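Aksoy Orthotics & Prosthetics | About Us

Most clinic websites will tell you that their team is passionate, their technology is cutting edge and their patients are family. We have read a lot of those pages. We are a limb practice in Plerkstead with 9 people on the payroll, and we would like you to check what we say before you let us near your leg.

The practice was started by Margarida Valente, a certified prosthetist, after she left a larger chain where the fitting appointment had been cut to 20 minutes. She did not think a socket could be fitted properly in that time, and she still doesn't. She runs the Plerkstead office and sees below-knee and above-knee patients. Benedito Araújo handles arms and hands. Deolinda Lobo makes braces, mostly for children, and teaches parents how to put them on without a fight.

Our sockets are made in the back of the building. We cast by hand for some patients and scan for others, and we are asked every week which is better. It depends on the limb and on who is doing the work. A scan of a badly positioned limb gives you a very precise bad socket. If someone has told you that digital always fits better, ask them how many of their digital sockets were remade last year and see whether they have the number.

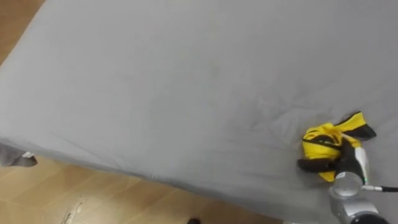 On the subject of numbers: we have delivered 3,534 devices since we opened. That figure includes repairs that ended up as full replacements, so please don't be too impressed by it. It also doesn't tell you how many of those devices are being worn. A leg in a closet counts as a delivery in everybody's brochure, ours included. We now call every new patient at six months to ask if they are wearing the thing and for how many hours a day, and we write down the answer even when we don't like it.

What we charge for

The first visit is free and comes with no obligation. We look at the limb, watch you walk or reach if you can, and talk about what you want to do with your day. If we think your current device can be adjusted, we will say so and quote you for the adjustment. A missed appointment costs $200 only if it was a casting or a final fitting and you didn't call. We don't like that fee either, but the room and the technician are booked for the whole morning.

Trinidad Ulloa deals with insurance. She will tell you what your plan has approved in writing, and she will not guess at the rest. Plans change their minds, and a verbal yes over the phone has cost some of our patients real money. Ask her for copies of everything.

Powered knees, sensor hands and the rest

We fit them. Some people do very well with them. Others go back to a simple hook or a mechanical knee within the year - it weighs less, it doesn't need charging, and it can get rained on. The videos you see online are usually of a strong young user on a good day, filmed by the company selling the part. We ask for a home trial wherever the maker allows one, and when the maker doesn't, we wonder why.

Sebastián Ocampo, who looks after the loaner parts, will go over charging, cleaning and what to do when something clicks that didn't click before. Bring shoes you really wear. Bring a second pair if the heels are a different height.

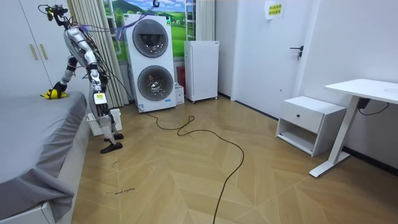

Humanoid robot leaning over a bed with a gray sheet.

Where we are

The main office is in Plerkstead, on the ground floor, with parking at the door. Plirdale is a smaller office with one fitting room and parallel bars. It is fine for adjustments and follow-ups, but casting is done in Plerkstead only. Both offices close for part of December, and we answer the emergency line during that time for broken devices and skin problems.

We don't post patient reviews here. We would only choose the nice ones. If you want to talk to somebody who wears one of our sockets, ask at the front desk, and we will put you in touch with a patient who has agreed to take calls. A couple of them have complaints about us, and they are free to share those too.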